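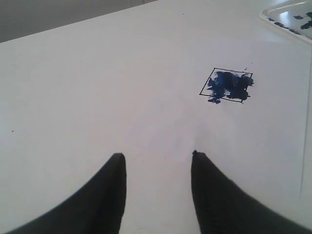

Blick der Handgelenkkamera: offener Greifer, Quadrat mit blauer Farbe, oben rechts die Farbschale.

Kutlow-Tupfer — Datensatz und Steuerskripte

Stand: November. Gepflegt von Mārtiņš Kütt und Lensa Birhane, gebaut in der offenen Werkstatt Maldonado.

Kurzfassung

Ein selbst gebauter Tischarm nimmt Farbe aus einer Schale auf und füllt damit ein von Hand gezeichnetes Quadrat. Das Repository enthält die Aufnahmen der Handgelenkkamera, die Gelenkwinkel dazu und die Skripte, mit denen wir aufgenommen und abgespielt haben. Bauteile und Verdrahtung liegen im Nachbarprojekt Sorko, hier geht es nur um die Daten und die Aufgabe.

Inhalt

episoden/ — 60 Episoden, je ein Ordner mit Bildern und einer CSV-Datei
skripte/ — Aufnahme, Wiedergabe, Export
kalibrierung/ — Kameramatrix und Nullstellungen der Gelenke
notizen/ — Werkstattbuch als Textdateien, unsortiert

Zusammen sind es 2226 Bilder. Die Nummerierung beginnt in jeder Episode wieder bei null. In der CSV steht pro Bild eine Zeile: Zeitstempel, sechs Gelenkwinkel in Grad, Öffnung des Greifers zwischen 0 und 1. Der Zeitstempel zählt ab Start der Episode, nicht ab Einschalten des Arms.

Aufgabe

Der Arm beginnt in der Grundstellung über dem Tisch, fährt zur Schale, nimmt Farbe auf, fährt zum Quadrat und tupft. Danach zurück in die Grundstellung. Eine Episode kann mehrere Durchgänge enthalten. Als gelungen zählt sie, wenn das Innere des Quadrats überwiegend blau ist. Wie viel Farbe daneben landet, wird getrennt bewertet (Spalte »rand« in episoden.csv, Werte 0 bis 3). 0 heißt sauber, bei 3 ist die Linie auf mehreren Seiten verdeckt.

Die Quadrate sind freihändig mit einem schwarzen Stift gezogen, mal gerade, mal schief. Eine Schablone haben wir ausprobiert und wieder weggelassen. Mit ihr sahen alle Episoden gleich aus, und das Modell kam mit jeder kleinen Drehung schlecht zurecht.

Aufbau

Der Tisch ist weiß und matt. Die Finger sind schwarz, gedruckt aus dem, was gerade auf der Rolle war. Die Kamera sitzt fest am Handgelenk und sieht die Fingerspitzen immer am unteren Bildrand. Wer den Halter nachbaut, sollte genau das zuerst prüfen: Sind die Spitzen nicht zu sehen, stimmt die mitgelieferte Kalibrierung nicht.

Gesteuert wird über Drotow, unseren kleinen Serienbus-Treiber. Version 18 oder neuer, ältere Versionen verschlucken beim Abspielen gelegentlich den letzten Befehl einer Episode.

Benutzung

1. Arm einschalten und von Hand in die Grundstellung bringen.
2. skripte/nullen.py starten und die Werte mit kalibrierung/ vergleichen. Abweichungen bis zwei Grad sind in Ordnung.
3. skripte/abspielen.py mit der Episodennummer aufrufen. Beim ersten Mal ohne Farbe und mit halber Geschwindigkeit.
4. Für eigene Aufnahmen skripte/aufnehmen.py verwenden. Das Skript legt den Ordner selbst an und überschreibt nichts.

Der Not-Aus gehört in Reichweite der freien Hand. Die Skripte prüfen keine Kollisionen, weder mit dem Tisch noch mit dem Rand der Schale.

Bekannte Probleme

In 8 Episoden fehlt am Ende die Rückfahrt. Sie sind in episoden.csv mit »kurz« markiert und für das Training auf den Tupfvorgang trotzdem brauchbar.

Der Tisch wurde zwischen den Episoden gewischt, aber nicht ersetzt. Kleine Flecken und Kratzer sind deshalb auf vielen Bildern zu sehen. Wir haben nichts wegretuschiert. Wer auf Farberkennung trainiert, sollte auch Spritzer außerhalb des Quadrats nicht als Fehler in den Bildern behandeln — sie gehören zum Ergebnis.

Die Belichtung läuft auf Automatik. Bei geöffnetem Rolltor ändert sich der Weißton des Tisches innerhalb einer Episode sichtbar. Ein fester Weißabgleich steht auf der Liste, ist aber noch nicht eingebaut.

Das Gelenk am Ellbogen hat Spiel. In der CSV steht der Sollwinkel, nicht der gemessene. Lensa arbeitet an einer Variante mit Encoder, die Daten daraus kommen in einen eigenen Ordner.

Nicht enthalten

Keine Tiefenbilder, keine zweite Kamera von außen, keine Kraftmessung. Andere Farben als Blau haben wir nicht aufgenommen. Ein trainiertes Modell liegt auch nicht bei; was wir haben, ist zu sehr auf unseren Tisch zugeschnitten.

Lizenz und Kontakt

Daten und Skripte dürfen frei verwendet und verändert werden, mit Nennung des Projekts. Fehler bitte als Ticket melden, mit Episodennummer und Drotow-Version. Am Freitag ab 18 Uhr ist meistens einer von uns in der Werkstatt, der Arm steht hinten neben der Standbohrmaschine.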